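Jirnell Abandoned Cart Reminders

README for store administrators

Overview

The Jirnell add-on sends a reminder email to shoppers who place items in their cart and leave before paying. It works with any store on the Prasance platform, version 2 or later. The reminder contains the product names, the prices at the time of sending and a link that restores the cart on any device.

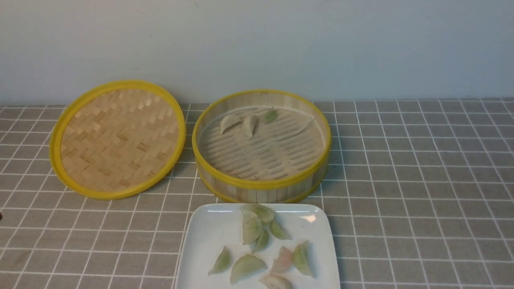

Photo: Despina Onu / Pascu store archive

Installation

Sign in to the store dashboard with an administrator account. Open Add-ons, find Jirnell in the catalogue and choose Install. When the status changes to Ready, choose Enable and save. Stores that used the earlier Skider plug-in must disable it first — two active reminder tools will each send their own message to the same customer.

Settings

Delay: the time between the shopper's last action and the first reminder. The default is 13 hours.

Subject line: plain text, up to 80 characters. Longer lines are shortened when the settings are saved.

Sender name: the name shown in the customer's inbox. If this field is left blank, the store name is used.

Minimum cart value: carts below this amount are ignored. Enter 0 to include all carts.

Second reminder: off by default. It is cancelled if the customer completes the order or follows the link in the first message.

Changes to the delay apply only to carts abandoned after the change is saved.

Product pictures

The email template has space for a picture beside each product name. Pictures are drawn from the first position in the product gallery and resized when the message is sent. A banner picture may also be added at the top of the template under Appearance. Where a product has no gallery, its row is shown with text only.
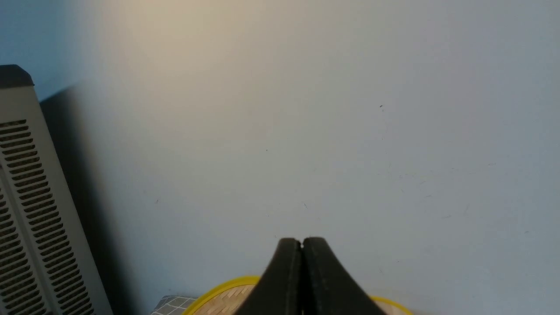

Plain wall.

Customer consent

Reminders are sent only to customers who have ticked the marketing box at checkout or in their account. The add-on does not collect addresses from unfinished forms. Each message carries an unsubscribe link, and a customer who uses it is removed from the reminder list at once. Store owners remain responsible for complying with the privacy and anti-spam laws that apply where they trade.

Known issues

Error 772 appears when the cart link has expired or the cart has been emptied by the customer. No action is needed.

Prices in a second currency may be rounded differently in the email and at checkout. The checkout price is the one charged. A correction is planned for April.

Maintainer

Despina Onu, Jirnell add-on team. Please include the store address and the add-on version with any request.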